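Boxes, lists, the wrong tape

Quick one because I've got 29 boxes to get through before the van comes and I'm meant to be doing it now. Typing this on the floor with my back against the fridge.

So we're moving. Some of you know. Out of the flat on 15th August, keys handed back by noon, then everything goes to Grethe's garage until the new place is ready, which was going to be September and is now October. Of course it is. The bathroom floor, apparently.

Kitchen first. Everyone told me to leave the kitchen till last and I've done it the other way round, mostly to get the worst bit over with. We've been eating toast for days. I kept back two plates, two mugs, the small saucepan, one sharp knife and the tin opener. Then packed the tin opener by mistake. It's in one of the boxes marked DRAWERS and there are 6 of those. Well done me.

Things I have found so far: the lid to the blue casserole (casserole long gone), a whole bag of birthday candles, my old library card, three garlic presses. We don't even like using a garlic press. Ketill says one of them was his mum's and has to stay. He can't say which one, so they're all coming.

The good glasses are wrapped in tea towels and socks — saves on paper, and the socks had to go somewhere. Plates on their edge, not stacked flat. My gran did them like that and I never lost a plate of hers. The big serving dish went in the middle of the duvet box and I've written DISH!! on all the sides so no one sits on it.
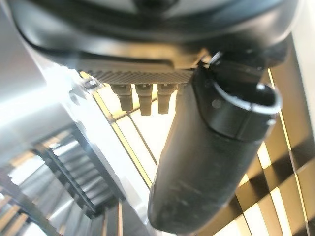
Tape. I bought the cheap stuff and it splits down the middle every single time, so you end up with a thin little strip and you're picking at the roll with your nails for ten minutes. Baldur came round with a proper roll and one of those handheld dispensers and I got more done in an hour than in the whole of yesterday. Get the dispenser. I'm not giving it back.

Books next. Small boxes only, I learned that from the last move, when Ketill filled a huge one and the bottom went on the stairs. Cookbooks are done. The paperbacks are in a pile by the door for the charity shop and I keep taking ones back out of it. Have now rescued the same thriller twice and I didn't even enjoy it teh first time.

The Dalsgaard lamp is a problem. Too tall for any box, shade too wide for the car. Oddur says take the shade off and lay it upside down with jumpers in it. Fine, but the screw thing at the top has been stuck for years and I don't want to force it. If anyone has a trick for that please tell me, oil hasn't worked.

Still to do: bedroom, hall cupboard (dreading it), the balcony pots, defrost the freezer. Must do the freezer soon. There's half a bag of peas in there and something in foil with no label that I'm not opening.

Also need to ring about the meter reading and find the spare key that Grethe swears she gave back to us at Easter. I've looked in all the usual bowls.

Right, kettle's boiled, back to it. Will post again when I've found the tin opener, or when we give up and buy a new one. Comments are open if you know about lamps.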